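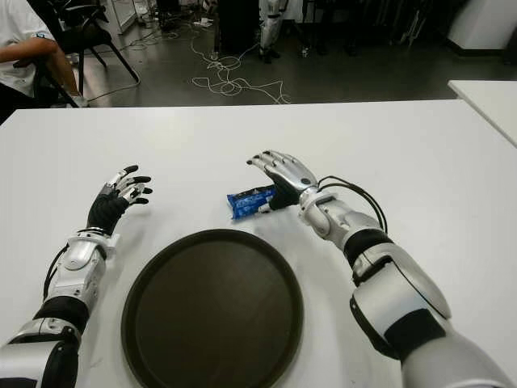 Unit 3. Daily setup and care of the two-arm table cell

Course notes, revised 2022-02-14
Instructor: Natanael Dantas
Lab contact: Pongsak Phromma

3.1 Scope

These notes cover the two-arm cell used for the pick-and-place exercises with wrapped goods and a round tray. They assume you have finished Unit 2 and can start and stop the controller without help. Repair work inside the arm shells is left to Unit 5.

The cell consists of two arms with multi-finger hands, the work table, the Kivi controller and the operator station. Names of parts follow the Pistetti service manual. "Left" and "right" always mean the robot's left and right.

3.2 Checks before power-on

Work from the shoulder toward the fingertips, one arm at a time.

Shell segments. Press each panel lightly with the thumb. A panel that clicks has a loose screw. Tighten by hand with the short driver; do not use the power driver on plastic.

Joint bands. Look for gaps between the black band and the shell on either side. Record any gap in the log before moving the joint.

Wrist housing. Check that all the small screws are seated flush. The wrist carries most of the shock when a hand strikes the table, and its screws back out before any others.

External cables. Each arm has a cable run outside the forearm shell. It must have enough slack for the full wrist turn and must not reach the fingers at any pose. With power off, turn the wrist by hand to both stops and watch the loop. If the cable goes tight or catches on a panel edge, reset the clip and repeat.

Elbow strap. The strap should lie flat. Replace it if the edge is frayed.

Hands. Bend and release each finger. It should return without sticking. Look at the palm covering for cuts and for bits of wrapper film, which change the grip.

3.3 Table and tray

Wipe the table top with a damp cloth and let it dry. The vision step depends on an even white surface, and marker lines or tape left from an earlier group will be picked up as edges.

Set the tray at the near side of the table, midway between the arms, with nothing on it. The rim is raised, so the release pose must clear it. Groups that copied the release height from the flat-mat exercise drove the fingertips into the rim on the first run.

Place one wrapped item beyond the tray, within reach of the right hand. Lay it flat. Shiny wrappers reflect the overhead lights, so turn the item if the detection box flickers.

3.4 Zero and reach test

1. Power on the controller and wait for the ready light.
2. Run the zero routine for the left arm, then the right. Never run both together.
3. Compare the reported offsets with the sheet on the controller door. The limit is 36 counts per joint.
4. Move the left hand to its hold pose, open and clear of the table.
5. Move the right hand over the item at low speed. Stop when the palm is just above the wrapper.
6. Confirm that the left arm has not drifted. If it has, go back to step 2.

Fault code 205 during step 5 means a contact was sensed early. The usual source is a cable lying against the forearm shell. Check the clip before you change any threshold.

3.5 Service intervals

Finger joints are cleaned and oiled every 3000 grasp cycles with Hondetti light oil, applied with a swab. Palm coverings are changed when worn through. The wrist screws were all replaced in December; use only the spares in the marked drawer, as the older ones have a shorter thread.

Floor cables are checked weekly for crushed spots and bent plugs. Unplug before handling.

3.6 To hand in

One completed check sheet per group, with the joint offsets from step 3 and a sketch of the cable path on each forearm. Use the Prestine form, both sides. Sheets without offsets will be returned.

Reading for Unit 4: service manual, chapter on grip force.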